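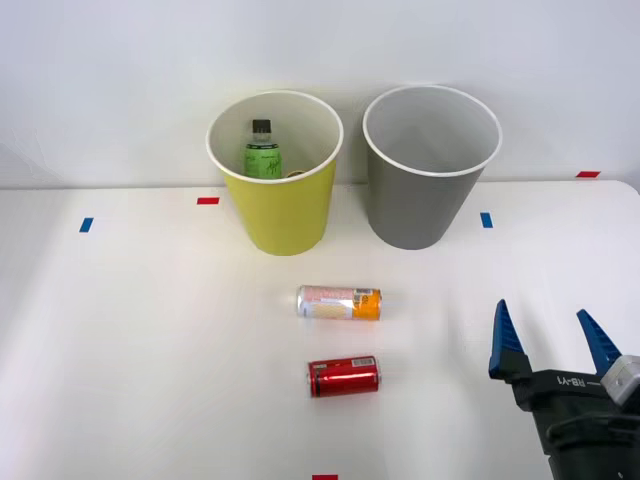 Robot Handling, Unit 4: Teaching a sorting task by remote control
Surnthorpe course notes, June 2026

A demonstration is one full run of the task, driven by a person, with the arm's joint positions and the camera view saved together. The policy learns from these runs and from nothing else, so a sloppy habit in the driving will come back later in the robot.

The practice task is sorting. Cans go in one bin, plastic bottles in the other. Agree which bin is which before the first run and keep to it for the whole set.

Setting out
Stand the two bins side by side near the wall, yellow on the left, grey on the right. Use the tape on the table to check that nothing has crept between runs. Cans may lie on their sides. Vary where you put them, and vary the gap between them, as a close pair is harder to pick from than a single can.

Driving
Start with the fingers open. Bring the gripper in with the fingers either side of the can's body, pause, then close. Lift clear before moving across. Lower the can towards the mouth of the bin and let go; do not drop it from a height. Take the cans in any order, but finish one before going near the next.

If a can rolls, follow it and try again. Keep that run. If you knock a bin over, stop recording and mark the run as failed.

How much to record
Last December's group saved 291 runs in Dorimo and kept 173. Most of the rejects had long waits at the start while the driver got comfortable. Trim these or wait until you are ready before pressing record.

For next time
Record 19 runs each. Write down the start layout for each one. Bring one failed run to go through in class.

Related notes
Unit 3: Guiding the arm by hand
Unit 5: Replaying and checking runs in Rerker
Unit 6: Two-arm tasks

Contact the Surnthorpe course office | Back to top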